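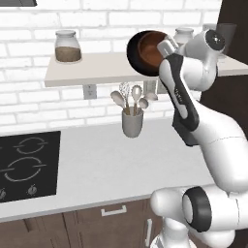 Fig. 1. The arm holding the pan by its edge, just over the shelf (simulated kitchen).

Putting things away: can a robot do it yet?
Project report, Lurdes Lobo
Supervisor: Horácio Rebelo

I picked this topic after a row with my flatmate Adelino Cordeiro over whose turn it was to tidy the kitchen. He said a robot would be doing it by the time we graduate. I said no chance. So I spent most of the spring term finding out, and I've come round to his side a bit (don't tell him).

Everything was done in simulation, in a kitchen we call Trerville. You get one arm, a counter with a hob, a shelf with glass jars on it and a pot of utensils underneath. The job sounds dull: get the pan onto the shelf and let go. I gave it to two controllers, Mistari, which plans the whole path first, and Turkis, which was trained on recorded examples.

What I hadn't thought about at all was how awkward a pan is! It's round, and if you grip it by the edge all the weight hangs off to one side. In Fig. 1 it's still tilted, with the open side facing up and to the left, and it has to be brought level before release or it comes down on its rim and rolls. There are jars on the same shelf too, so you can't just swing it in from anywhere.

I ran 1211 attempts overall. Mistari was slow but tidy, and when it failed it mostly just stopped and sat there. Turkis was much quicker and looked far more like a person doing it, right up until it wasn't – in 28 runs it knocked a jar clean off the shelf. I watched every one of those back with Erlinda Sarmiento, who shared my desk, and in nearly all of them the wrist turned too late. We added a short pause above the shelf and retrained on a Wednesday night, which took 8 hours, and the jars did a lot better after that.

So, can machines do chores yet? This one chore, in this one kitchen, yes, most of the time. I wouldn't let either of them near my gran's plates. I never tried a wet pan or a shelf that was already full, and I'd want to do both before anyone moves this to a real arm.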